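最后更新：1月　　分享 37　评论 6

4　“吵”到底是什么：日记条目的分析

4.1　先说数据怎么来的

前一节讲了招募，这一节我想把日记材料摊开来说。做这个研究之前，我一直以为共用工作间的噪声问题就是分贝问题，拿个声级计往桌上一放，读数高的屋子大家抱怨多，读数低的屋子大家抱怨少，文章就写完了。结果第一周的日记收上来，我就知道这篇文章没那么好写。

Cidthorpe一共给我开放了10间共用工作间，面积有大有小，用途也杂，有的主要是坐着干活的，有的是站着干活的，还有两间基本等于大家吃午饭的地方（虽然门上贴的是“讨论室”）。参与者用Dorneo写日记。Dorneo本来是我们组里写来记田野笔记的一个小工具，界面很朴素，一个文本框，一个时间戳，一个提交按钮。我当时犹豫过要不要加一个从一到七的“吵闹程度”滑块，后来没加，理由在第二节写过了：一旦给了滑块，人就会去填滑块，文字就变成“今天5分”。我想要的是文字，越啰嗦越好。

材料收齐之后一共是2435条。这个数字听着挺气派，可里面有不少是“同昨天”“没啥”“忘了写，补一条”，还有人把购物清单粘进来了（鸡蛋、电池、猫砂，我到现在还记得）。去掉空条目、重复提交和跟声音完全无关的内容，剩下1083条进入编码。审稿意见里有一条问我筛掉这么多会不会带来偏差，我觉得会，而且方向不难猜：不觉得吵的人更容易写“没啥”，所以留下来的材料天然偏向有话要说的人。因此下面讲到的各种比重，我都只当作“有话要说的人都在说什么”来用，不拿它推断整个人群有多烦。

编码是两轮。第一轮我自己从头读到尾，边读边贴标签，标签多得离谱，光是跟“椅子”有关的就有好几种。第二轮把标签并起来，由另一位编码者独立读一部分，读完我们坐在Kiss（楼下那家咖啡店，顺便说一句，是整个研究期间我待过的最吵的地方）一条一条地对。分歧主要出在“抱怨”和“描述”的界线上。有人写“隔壁桌在讲电话”，这算抱怨吗？我说算，对方说不算，最后定的规则是：条目里必须有评价性的词，或者写到了自己因此改变了行为，才算抱怨。“隔壁桌在讲电话，我戴上耳机了”，算。“隔壁桌在讲电话”，不算。规则很土，但是好用，定下来以后分歧少了一大截。

4.2　最常被写到的声音，未必是最响的声音

通风系统是我原本最看好的“头号嫌疑人”。它一直响，读数上也看得见，10间屋子里有几间一开通风整条曲线就往上抬。可是日记里几乎没人写它！写到它的条目集中在两种时刻：刚开的时候，和刚关的时候。尤其是刚关的时候，好几位参与者都写到类似的感受，突然安静下来，才发现原来一直有个声音，接着就开始听见别的了，键盘、拉链、有人在拆饼干。有一条我特别喜欢，写的是“风停了以后我不敢喝水”。

这跟稳态噪声的适应现象是一致的，道理教科书上都有，我就不展开了。我想多说一句的是后半截：通风在日记里的角色其实更像一层窗帘，拉着的时候不觉得，拉开了才知道它在遮东西。后来我在访谈里专门问了这件事，大部分人对“把通风弄得更安静”这个提议反应平平，有两位直接表示反对，说那样的话会听见所有人在干嘛，也会被所有人听见。

被写得最多的是人说话，这个谁都猜得到。但说话也要分。我一开始按音量分，大声说话、小声说话，分完发现没什么用，小声说话招来的抱怨一点不少，语气还更重。换成按“听不听得懂”来分，情况就清楚多了。听得懂一半的话最招人烦。完全听得懂的，比如对面两个人在讨论周末去哪儿，参与者往往写得挺有兴致，甚至会跟着操心（“他们还没决定坐几点的车，急死我了”）。完全听不懂的，比如别的语言或者隔了一道门的嗡嗡声，多半也就过去了。最难受的是电话，只有一边，而且时不时漏出一两个关键词。

我把这一类叫“半句话”。起名字的时候组里有人嫌它不够学术，建议叫“部分可懂语音”，我在表格里用了后者，正文里还是想用前者，因为参与者自己就是这么写的。

第三类是物件的声音，里头椅子一枝独秀。椅子腿在地上拖过去的那一下，被写成“刮”“锯”“叫”“惨叫”，动词丰富程度远超其他任何声源。有意思的是，写椅子的人几乎都会写到“谁”：不是椅子响，是某个位置上的人“又”起来了。“又”这个字在椅子条目里出现得特别密，我觉得值得单独写一篇短文，这里先按下。

4.3　回声，以及大家怎么形容天花板

编码做到一半的时候，我发现有一大批条目放不进前面几类。它们不太说是什么声音，说的是声音“在屋子里怎么走”。什么“话飘过来”“声音落不下来”“在头顶转”“从墙上弹回来打我后脑勺”。最后归到这一类的有494条，比我预想的多太多了，我一度怀疑是自己贴标签贴嗨了，又从头核了一遍，数字没动。

参与者里没有人是学声学的，大概也没几个人听说过混响时间这个词，可他们对屋子的描述相当准。我把这494条按屋子拆开，再跟实测的混响时间排在一起看，混响最长的那几间，“飘”“转”“落不下来”这些词就多；混响短的屋子里，同样是抱怨说话声，用的词是“近”“贴着”“就在耳朵边”。我不想把这个说成多漂亮的相关，屋子总共就那么几间，画出来的点稀稀拉拉，随便一间换个位置趋势就歪了。我想说的是，这些词是可以用的。下次再做类似的调查，与其问“您觉得噪声有多大”，真不如问一句“声音在这屋里是飘着的还是贴着的”，参与者一听就懂，答得也快。

为了确认这不是Dorneo那个文本框诱导出来的写法，我后来用Gukance补发了一份很短的问卷，只有几道题，其中一道就是让人从一串动词里挑三个来形容自己常用的那间屋子。Gukance的好处是手机上点几下就完，坏处是大家点得也确实快，有人从打开到提交快得我怀疑题目都没加载完。即便如此，结果跟日记里的倾向大体对得上。“飘”依然是被挑得最多的词之一，“锯”依然牢牢地属于椅子。

还有一个我完全没料到的发现：天花板。日记里提到墙的条目不多，提到地板的主要是因为椅子，而天花板被反复提到，经常还带着情绪。“天花板太高了，说话像在喊”“抬头看着那么大一片，就觉得声音肯定都在上面攒着”。从物理上讲，这些屋子里天花板确实是最大的一整块反射面，桌子柜子多少能把墙和地遮掉一些，头顶却没什么东西挡着。但参与者这么写，多半是因为看见了。他们先看见一大片空的顶，再去听，就听出回声来了。我跟组里说过一个没法验证的猜想：如果把顶刷成深色，其他什么都不改，“飘”的条目也会变少。这需要真的去刷一次，经费里没有油漆这一项，所以只能留在这里当猜想。

相比之下，桌子的待遇就很奇怪。硬桌面也反射声音，而且离耳朵近得多，早期反射里它的份额不小，可是没有一条日记把桌子当成屋子的一部分来说。桌子在日记里只负责发出声音：杯子放下去，笔滚过去，谁的膝盖撞了一下。我猜是因为桌子被当成“自己的”，天花板被当成“房子的”，自己的东西一般不会被怀疑。 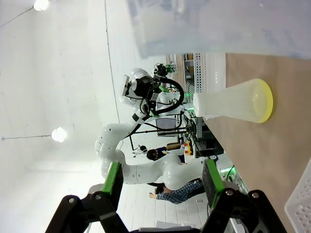

图4　带工作台的房间内景，可见一台白色机械臂

4.4　人们拿噪声怎么办

抱怨归抱怨，日记里更多的篇幅其实在写应对。我原来准备了一个挺整齐的分类，躲开、遮住、开口说，三类，写进了开题报告，画了图，配了色。材料一进来，这个分类就散架了。

问题出在耳机上。按我的分类，戴耳机是“遮住”。可很多人写得明明白白，耳机里什么都没放。有人是戴给别人看的，意思是“别找我说话”；有人是戴着方便偷听，戴了耳机对面就会以为你听不见，聊得更放心（这位参与者在后面加了个括号说“请不要写进论文”，后来我去问，对方又说可以写，匿名就行，那我就写了）；还有一位戴上之后觉得自己咀嚼的声音变大了，又摘了。所以同样一个动作，遮住、躲开、开口说三样都沾，硬塞进哪一格都不对。

后来我改成按“对象”来分，看这个动作是做给谁的：给自己的耳朵，给那个发出声音的人，还是给全屋。叹气是给全屋的。转头看一眼是给那个人的。起身去倒水，看着像是给自己的，但如果是在对方说到一半的时候起身，还把椅子拖得特别响，那就很难说了。日记里至少有一段连续几天的记录，我读下来觉得是两位参与者在用椅子吵架，可惜他们互相不知道对方也在写日记，我也不能告诉他们。

真正开口说的很少。开了口的，多半会先道歉（“不好意思啊，我这边在录音”），而且理由常常是编的。有位参与者连着几次用了“在录音”，写到最后一次时自己也不好意思了，问我能不能真的给一个录音任务。我没有这样的任务可给，但这条让我想了很久。它说明在这些屋子里，“你太吵了”本身不算一个说得出口的理由，得借一件正经事才行。共用空间的使用守则里通常写着“请保持安静”，可没有一份守则告诉人家可以拿什么话去提醒别人。如果说这项研究对管理方有什么可以直接拿去用的，我觉得就是这个：给大家备一句现成的话。

时间也有影响。上午的条目短，语气平；到了下午三点往后，同样的事情写得长，形容词也多起来。我起初高兴坏了，以为抓到了噪声累积效应，后来一查提交时间，发现不少人是把一整天的事攒到下午一起写的，所以长有可能就是因为攒着。能确定是当场写的那部分，下午的语气还是重一些，但差别没有第一眼看上去那么大。这个地方我不敢多说，Dorneo的时间戳只记提交时间，不记开始写的时间，算是设计上的一个坑，下一版要补。

4.5　读数和日记对不上的地方

有些屋子声级不低，日记里却一片祥和。最典型的是那间被大家拿来吃午饭的“讨论室”，中午的读数高得我检查过一次仪器，条目却多半是开心的，写的是谁带了什么菜。反过来，最安静的一间屋子贡献了一批火气最大的条目，而且几乎都围绕着很小的声音：按圆珠笔，吸鼻子，拆一颗糖拆了很久。

我对这个反差的理解是，屋子有它默认的样子，大家按默认的样子来听。吃饭的屋子吵是应该的。安静的屋子里，每个声音都成了“有人弄出来的”。这跟4.2里说的通风是一回事，背景低了，前景就显出来，只不过这里还多了一层，就是期待。单靠声学参数只能解释前一层，后一层得去问人。

有审稿人建议把主观词和实测数据放进一个回归模型里，看看各占多少。我试过。模型能跑，系数也出得来，但屋子之间的差异基本被那间吃饭的屋子一家带着走，拿掉它系数就翻脸，所以我没有放进正文，表格放在附录里，愿意看的可以去看，请不要引用那几个系数。

再说说参与者之间的差别。同一间屋子，同一个下午，有人写“今天真安静”，隔了几张桌子的人写“今天没法干活”。我把这种成对的条目单独挑出来读，想找座位的规律，靠门的、靠窗的、背对过道的，结果座位能解释的有限，更多的时候要看那个人当时在干什么。回邮件的人什么都不嫌，读长文章的人听见翻页都要记一笔。改图表的介于两者之间，他们不怕说话声，怕有人走到背后。最后这一种严格说起来跟声音没太大关系，可参与者把它写成了“脚步声太吵”，我也就照着归了。

4.6　这一节的几点限制

筛选造成的偏向在4.1说过了，不再重复。另外有三件事得交代。

一是日记本身会改变听觉。好几位参与者在后期写到，自从开始写日记，觉得屋子越来越吵。我查了那段时间的声级，没什么变化。让人天天记噪声，人就天天听噪声，这个代价是方法自带的，我能做的只有在写作安排上隔天提醒、尽量不催，可能减轻了一点，肯定没消掉。

二是季节。材料主要收在冷天，窗户关着，外面的声音基本进不来，衣服也厚，多少吸掉一点（羽绒服挂满一面墙的时候，那间屋子真的好听很多，我自己站在里面拍过手）。到了开窗的季节，排在前面的声源很可能要换一批，这个得再做一轮才知道。

三是翻译。Cidthorpe的参与者写日记用的语言不止一种，本文引用的条目里有一部分是我译过来的。“飘”对应了原文里好几个不同的词，译的时候我反复掂量过，有的原词更接近“浮着”，有的更接近“游荡”，最后都并到了“飘”。如果把它们拆开，4.3里那个词的优势会小一些。编码手册里保留了原词和译法的对照，做后续分析的同行请以原词为准，别拿我的译文去数词频。

下一节转到访谈，先从那句“风停了以后我不敢喝水”讲起，我后来找到写这句话的参与者聊了一个多小时，聊的几乎全是水杯。

分享 37　评论 6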